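スポーツ心理サポート施設 見学記録(Jikine トレーニングセンター)

三月、競技者向けの心理サポートを専門とする Jikine の公開日に参加した。対象は指導者と学校部活動の関係者で、午前が施設見学、午後が公開セッションと質疑という構成である。以下は当日のメモをもとに整理した。 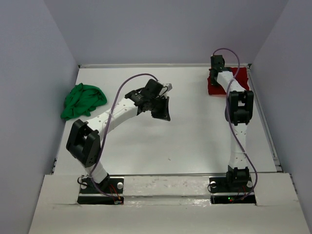
Elínborg Juhl からは、公開日の案内文にある「集中力を高める」という表現は誤解を招くという指摘があった。高めるべき量として集中を扱うと、選手は自分の集中の度合いを監視し始め、注意が課題から離れる。扱う対象は注意の向け先であり、強さの議論はその後でよい、という趣旨である。受付で配られた資料の表題は「注意の切り替えと試技前手順」となっており、案内文との表記の差は次回までに直すとの返答だった。

1. 施設の構成

建物は二階建てで、一階に測定室と小体育室、二階に面談室と講義室がある。測定室では心拍と呼吸の記録、反応時間課題、視線計測を行う。機器の種類は大学の研究室と大差ない。異なるのは運用で、測定値は原則として当日中に選手本人へ返し、指導者への開示は本人の同意書がある項目に限る。同意は項目別に取り、途中で撤回できる。撤回後のデータの扱い(削除か、匿名化して保存か)も書面で選択する形式である。

小体育室はバスケットボールのハーフコートより狭い。床に複数競技のラインが引かれ、フリースロー、サーブの構え、跳躍の助走開始部分など、静止状態から始まる動作の練習に使われる。壁際に音響装置があり、観客音、審判の笛、場内放送を再生できる。音量は段階的に設定でき、初回の選手には最低段階から提示する。

面談室は防音で、時計は選手側から見えない位置にある。面談は一回四十五分、記録は担当者が終了後に作成し、面談中は筆記しない。

2. 測定室での実演

測定担当者が反応時間課題を実演した。画面に出る矢印の向きに応じて左右のボタンを押す単純なもので、途中から無関係な音が挿入される。見たいのは音が入った直後の数試行における反応の乱れと、元の水準に戻るまでの試行数だという。平均反応時間そのものは競技成績との対応が弱く、選手間の比較には使わない。

参加者の希望者二名が課題を受けた。一人は音の直後に誤反応が続き、もう一人は誤反応がない代わりに反応が遅くなった。担当者は、前者を「速度を守る型」、後者を「正確さを守る型」と仮に呼んでいた。ただし一回の測定で型を判定することはなく、日を変えて最低三回は取る。型に優劣はつけず、競技特性との組み合わせで支援方法を変える。

視線計測については説明のみで、実演はなかった。フリースローの際、熟練者はリングの一点に視線を置く時間が長いという知見はよく知られている。ここでは注視時間を伸ばすことを直接の目標にせず、視線を置く場所を選手自身に言葉で決めさせ、その言葉どおりになっているかを確認する用途に限っている。

3. 試技前手順(プレパフォーマンス・ルーティン)

午後の前半は試技前手順の組み立て方に充てられた。題材は Casby というクラブのジュニア選手の記録で、匿名化したうえで公開の許可を得ている。競技はバスケットボール、場面はフリースローである。

対象期間は二か月。この間の練習内フリースローは245本、うち成功は209本だった。成功率は85.3パーセントになる。数字だけ見れば支援の必要は薄い。問題は公式戦で、同じ期間の試合では9本中2本しか入っていない。

講師は試合側の標本が小さいことを先に断った。9本では偶然の偏りを排除できず、成功率の差をそのまま心理的要因の大きさとは読めない。そのうえで、映像から得た所要時間を示した。練習ではボールを受けてから放つまでの時間がほぼ一定であるのに対し、試合では極端に短い場合と長い場合に分かれていた。本人への聞き取りでは、短い場合は「早く終わらせたかった」、長い場合は「肘の角度を確認していた」と答えている。

後者について、講師は動作の部分的な点検が自動化された動きを崩す過程を説明した。習得段階では肘や手首への注意が役立つ。しかし試合で同じ注意を持ち込むと、まとまっていた動作が再び要素に分かれる。練習の大半が点検型の注意のまま行われていると、選手は任せて打つ経験を持たずに試合を迎えることになる。

手順の設計は次の順で行われた。

・現在の動作を映像で確認し、すでに行っている癖を拾う
・そのうち本人が落ち着くと感じるものを残し、残りは無理に消さない
・呼吸を一回入れる位置を決める
・視線を置く場所を一つ決め、短い語で言い表す
・語を言い終えたら動作に入る

新しい動作を足さない点が特徴である。手順が長くなると、審判からボールを渡されるタイミングや制限時間の影響を受けやすい。完成後の所要時間は五秒以内を目安とし、練習でも必ず同じ手順で打つ。連続して打ち続ける練習は手順を省きやすいため、二本ごとに一度ラインを離れる形に変えたという。

支援後の試合成績は示されなかった。質疑で尋ねたところ、シーズンが終わっており該当する試合がないとの回答だった。

4. 練習の区分

後半は週間計画への組み込みについてである。Jikine では練習を「修正する時間」と「任せる時間」に分け、選手にも事前に知らせる。修正する時間では指導者が技術的な指摘をしてよい。任せる時間では、終了まで技術的な指摘をしない。

比率は時期によって変える。準備期は修正が大半を占め、大会が近づくにつれて任せる時間を増やし、直前の週は修正を原則として行わない。例外は負傷につながる動きが見つかった場合である。

任せる時間に得点や勝敗を設定するかどうかは講師の間でも意見が分かれていた。設定すれば試合に近づくが、結果への注意が強くなる。現行の運用では、最初の数週は結果を記録せず、手順を守れたかどうかだけを選手が自己採点する。その後、音響装置による観客音と得点の記録を別々の日に加える。二つを同時に導入した年には、成績低下の原因を切り分けられなかったという反省があるとのこと。

記録用紙には Murnura という自社の書式が使われている。一枚に一練習、項目は手順の遵守、注意の向け先、切り替えに要した時間の自己評価、自由記述である。自由記述は一行に制限している。以前は制限がなく、熱心な選手ほど長い反省文を書いて就寝が遅くなったため改めた。

5. 質疑

部活動の顧問から、指摘を控えると選手が不安がるのではないかという質問が出た。講師は、最初の二週間ほどはそのとおりだと認めた。指導者に見られていない、放置されていると受け取る選手がいる。対策として、任せる時間の前に「今日は終わるまで言わない」と明言し、終了後に指摘をまとめて伝える時刻も先に決めておく。

別の参加者からは、団体競技で手順を個別に作ると全体の進行が遅れるという意見があった。回答は、個別化するのは静止状態から始まる場面に限り、流れの中の場面では共通の合図語を使うというものだった。合図語はチームで決め、ベンチからの声かけもその語に統一する。語の候補を指導者が出すと定着しにくいらしい。

保護者への説明についても質問があった。Jikine は年度の初めに説明会を一回開き、帰宅後の会話で試合の失敗場面を保護者側から取り上げないよう依頼している。選手が自分から話した場合は聞いてよい。

運動障害の既往がある選手への適用については、医療機関との連携先として Akpan の名前が挙がったが、具体的な手順は説明されなかった。イップスが疑われる例は面談だけで抱えず、先に神経内科の受診を勧めるという方針のみ確認した。

6. 所見

測定結果の開示範囲を項目別に決める方式は、学校でもそのまま採用できる。用紙と保管場所があれば足りる。反応時間課題は機器の遅延を管理できない環境では数値の信頼性が落ちるため、導入は見送る。

試技前手順は、来月から自校のフリースロー練習で試行する。所要時間の記録は携帯端末の動画で行い、計測区間はボールを受けた時点から手を離れる時点までとする。成功率は練習と試合を分けて集計し、試合側は標本が揃うまで比率で表記しない。

任せる時間の導入は顧問間の合意が必要で、現時点では一部の練習日に限る見込みである。合図語の選定は新入生の入部後に行う。

配布資料のうち記録用紙の見本は複写不可のため、閲覧を希望する場合は体育教官室まで。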